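How to Apply for a Small Community Grant Without Losing Your Saturday Club

If you run a local group, sooner or later you will need money that bake sales can't produce. In our case it was a broken minibus clutch. In yours it may be rent, or a kiln, or the second set of goalposts the other team keeps asking about. Small community grants exist for this, and they are not that hard to get, but the forms are written in a dialect you have to pick up by ear.

I have filled in a lot of them for the Mangubat Neighborhood Club, which runs after-school and weekend activities out of a former carpet showroom. Some got funded. One came back with the word "why?" penciled next to our mission statement. What follows is the method I use now.

Before you start

You will need:

A bank account in the group's name, with two people who can sign
A set of rules or bylaws, even a short one
Last year's income and spending on one page
Your child protection policy, if anyone under 18 comes through the door
Quotes for anything you plan to buy
A snack

The bank account is the one that trips people up. Most funders won't pay into a personal account, however trustworthy your face. Ours took most of a summer to open, so if you don't have one, stop reading and go start that.

Step 1: Pick one thing

Funders with small pots like to pay for one thing they can picture. "Support our work with families" is hard to picture. "Twelve weeks of cooking sessions for teenagers, with a paid tutor" is easy. You may well need support for your work with families. Put it in the next application, to somebody bigger.

When we applied to the Breter Fund the first time, we asked for a tent, a drum teacher, some insurance and a contribution toward the roof. Chantal Melnyk, who reads applications for them and has the patience of a heron, called to ask which of these was the project. I said all of them. We did not get the money.

Step 2: Read the guidance, then read the part you skipped

Every fund has a list of what it won't pay for. It is usually near the end, after the paragraph about the founder. Common exclusions are religious worship, political campaigning, things you have already bought, and trips abroad. Breter also excludes fireworks, and I would love to know what happened there.

Look for the area rule too. Some funds only cover certain streets. We are on the correct side of Gerach Road by the width of a parking space, and I have a map in my desk to prove it.

Step 3: Write the need in plain words

This section is where good people start typing "holistic." Resist. Say who comes, what they lack, and how you know. Asking them is a perfectly good way of knowing. We put a sheet of paper by the door in September and asked what people wanted on Friday nights. The answers we used were "somewhere warm," "food" and "not table tennis again." All three went into the form word for word, and the panel quoted the last one back to us in the award letter.

If you want numbers, use your sign-in sheet. If you don't have a sign-in sheet, start one tonight. A clipboard and a pen on a string will do, and the string matters more than the clipboard.

Step 4: Build the budget from the bottom

Don't begin with the maximum award and work backward until it's spent. Panels can smell it. List each cost, get a price, and see where you land. Here is the one we sent in for our Friday suppers:

Cook, paid by the session: $400
Ingredients: $176
Printing and posters: $79
Total: $655

The ceiling was $700. My colleague Mohit Pathak wanted to add a $45 line for "miscellaneous" to bring us up to it. I have nothing against miscellaneous as a way of life, but in a budget it reads as "we got tired." We left it off, and were paid in full.

Add it up twice, on two different days if you can manage it. Then give it to somebody who likes catching you out. I use Vimala Suvarna, who once found a missing dollar in a raffle from three years before.

Step 5: Say what will be different

The form will ask for outcomes. An outcome is a change in somebody's life, and an output is the number of sandwiches. They want both, in separate boxes, and they will notice if you swap them.

Keep the outcomes modest. Twelve suppers will not end loneliness in the county. They might mean a few kids know each other's names by winter and can make a decent soup. Say that. You'll have to report on it later, and soup is much easier to report on than loneliness.

Step 6: Attach the extras

Most online portals let you upload a few supporting files. Send the ones they ask for and perhaps one picture to break up the gray. Name your files so a stranger can tell them apart. "Budget final FINAL use this" tells the panel more about you than you'd like.

Check the size limit before the last evening. The Tarnance portal, which several funds near us use, rejects large files without a word and then shows you a green check mark anyway.

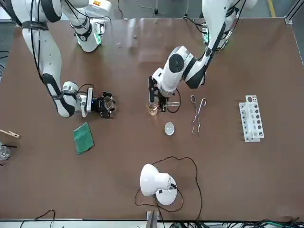 Step 7: Get it read by someone outside the group

Pick a person who has never been to your sessions. Hand them the form, leave the room, and come back when they've finished. Then ask them what the money is for. If they can't tell you in a sentence, go back to Step 1 with my sympathy.

My reader is Valtteri Toivonen from the hardware store, who crosses out adjectives for pleasure. The last one I gave him came back a third shorter.

Step 8: Submit early, and keep a copy

Aim for two days before the deadline. Portals slow to a crawl on the final afternoon, when every group in town is pressing the same button. Save a copy of your answers in a separate document as you go. You'll want the text again for the next form, which will ask all the same questions in a different order with a lower word limit.

Step 9: Wait, and don't spend it

Decisions take anywhere from a few weeks to a season. Don't buy anything on the list in the meantime, because many funds won't pay for spending that happened before the award. Calling once to check they received it is fine. Calling every week makes you a story they tell at lunch.

If the answer is no

Ask for feedback, and ask nicely. Annapurna Pinto, our chair, keeps the rejection letters in a folder and reads them before each new application. It's not cheerful reading, but the same two complaints came up so often that we finally fixed them: we hadn't said how many people would benefit, and our bylaws weren't signed.

If the answer is yes

Read the conditions before you sign. Put the report date on the calendar in the kitchen, in marker. Keep every receipt in one envelope, including the little faded ones from the supermarket, and photocopy those before they go blank. Then thank the funder by name on your poster and spell it correctly. We once thanked the Brewer Fund for its generosity, and Chantal still has the poster.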